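散らかった机を、もっと集めよう

模倣学習のための手本集めを始めて、二度目の冬になりました。手で持つグリッパを握り、机の上のものをつまんで、運んで、置く。それを繰り返して記録し、学習に回す。やっていることを文字にするとこれだけなのですが、私はこの作業がとても好きです。好きなだけでなく、もっと多くの人に面白がってもらいたいと本気で思っています。

学習の話になると、どうしても話題はモデルの構造や損失関数に集まります。もちろんそこも面白い。私も論文は読みますし、新しい手法が出れば週末をつぶして試します。でも、手元の結果が大きく動いたときのことを振り返ると、たいていはデータの中身が変わったときでした。それも件数を増やしたときより、集める場所を変えたときです。

最初のころ、私たちは専用の台を用意していました。白い天板、均一な照明、決まった位置に置いた決まった物体。社内ではこの台をPriltnessと呼んでいて、名前をつけるくらいには愛着もありました。ここで255本の手本を録り、学習させたところ、台の上では実に気持ちよく動きます。カップはつかむ、ブロックは積む。見学に来た人も喜んでくれました。

ところが、隣の部屋の机に持っていったとたんに手が迷うのです。物は同じ、高さもほぼ同じ。違うのは天板の模様と、後ろに見えている棚くらいのものでした。考えてみれば当たり前で、白い天板しか見たことのないモデルにとって、模様のある天板はそれだけで大事件です。人間なら気にも留めない違いが、学習した側にとっては世界の全部を塗り替えるほどの違いになる。このときの驚きが、私にとっての出発点でした。

そこからは方針を変えました。台を片づけて、グリッパを持って外へ出る。収集計画にはMacLeodという名前をつけ、ルールは6項目だけにしました。一番大事な項目は「片づけない」です。

片づけない、というのは意外に難しい。録る前になると、人はつい机を整えてしまいます。ケーブルを束ね、紙をそろえ、対象物を真ん中に置きたくなる。気持ちはよくわかります。きれいな画面で録れたデータは見ていて安心しますし、後で確認するのも楽です。でも、その一手間で消えてしまうのが、まさに欲しかったものなのです。紙が少し斜めに置かれていること。目当ての物のすぐ隣に、関係のない物があること。背景に色の多い棚があること。そういう「どうでもいいもの」がそのまま入っていて初めて、何がどうでもいいのかを学ぶ手がかりになります。

もうひとつ、私が声を大にして言いたいのは、失敗した手本の扱いです。つかみ損ねた、滑らせた、置く位置がずれて直した。以前はこういう記録を片端から捨てていました。今は捨てません。つかみ直して最後までやり遂げた記録には、立て直し方が入っているからです。最初から最後まで迷いなく動いた手本ばかりだと、モデルは少しでも道を外れたときに戻り方を知りません。上手な人の完璧な一回より、そこそこの人の「おっと」が入った一回のほうがありがたい場面が、確かにあるのです。

ただし、何でも残せばいいとは思っていません。途中で気が変わって別の物をつかんだ、話しかけられて手が止まった、というような記録は分けておきます。この線引きは自動化しようとして二度挫折し、いまは人が見て決めています。時間はかかります。でも見ていると、持つ人ごとの癖がよくわかって楽しいんですよ。手首から回り込む人、肘ごと動かす人、つかむ直前に必ず一拍おく人。同じ「つかんで置く」でも、こんなにやり方があるのかと毎回感心します。

癖の話を続けると、収集者を一人に絞るべきか、という議論があります。一人で録ればデータの揺れが小さく、学習は早く落ち着きます。短期間で結果を出したいなら悪くない選択でしょう。それでも私は複数人で録るほうに賛成です。背の高さが違えば構える高さが違い、近づく角度も変わる。座って録る人もいれば立って録る人もいる。この幅は、一人の収集者に「いろいろな角度で録ってください」と頼んでも、なかなか出てきません。頼まれて作ったばらつきは、どこか規則的になってしまうのです。
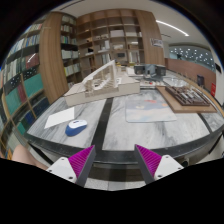

場所についても同じことが言えます。Drelmontという名前で始めた二期目の収集では、仕事場や共有の部屋など、普段から人が使っている場所を中心に回りました。収集用に借りたきれいな会議室よりも、本や資料がぎっしり並んだ部屋のほうが、一本あたりの手応えがずっと大きい。つかむ対象が同じマウスでも、隣に紙があるか、奥に模型があるか、天板が無地か石の模様かで、カメラに入ってくるものはまるで違います。一つの部屋で長く粘るより、少し録ったら次の部屋へ。移動の手間を差し引いても、私はこちらを勧めます。

手で持つグリッパのよさは、ここでいちばん発揮されます。アームを丸ごと運ぶとなると、固定する場所、電源、安全の確認と、部屋に入るだけで一仕事です。手持ちなら鞄に入れて出かけて、机の前に座ればもう始められる。しかも指先とその先の景色が一緒に記録されるので、どこを見ながらどう近づいたかがそのまま残ります。初めてこれで録ったデータを再生したとき、思わず声が出ました。自分の手の動きを、手の側から見るというのは不思議な体験です。

弱点もあります。人の手は速すぎるのです。慣れてくるほど動きが滑らかで素早くなり、実機のアームでは追いつけない手本が増えていきます。私も調子のいい日ほど、後で使えない記録を量産していました。ですから収集の合間には、必ず自分の録ったものを見返すことにしています。見返すと、次の一本が目に見えて落ち着きます。力加減が記録に残りにくいのも悩みどころで、柔らかい物や壊れやすい物については、まだこれという答えを持っていません。

それから、場所の記録を残すこと。どの部屋で、どの机で、どの時間帯に録ったか。簡単なメモで構わないので、これは最初から習慣にしておくことを強くお勧めします。私たちは初期の分にこれがなく、評価用のデータを分けるときに泣きました。同じ部屋の記録が学習用と評価用の両方に入ってしまうと、数字だけは立派になります。初めて入る部屋で動くかどうかを知りたいのに、知っている部屋で試して喜んでいたわけです。部屋単位できちんと分け直したら成績はがくんと落ちましたが、私はそのとき、かえってわくわくしました。やることがはっきり見えたからです。

収集は下働きだと思われがちです。早く終わらせて本題に入りたい、という声も聞きます。でも、何を見せるかを決めるのは、何を教えるかを決めることそのものです。グリッパを握って机の前に座ると、自分が普段どれだけ多くのことを考えずにやっているかがわかります。これを研究の本題と呼ばずに何と呼ぶのか、と私は思うのです。

7月には、集めた部屋の一覧と収集ルールの改訂版をまとめて、Jaltisicoのサイトに載せる予定です。自分のところの机でも録ってみたいという方がいたら、ぜひ声をかけてください。机の上はそのままでお願いします。

2024年1月14日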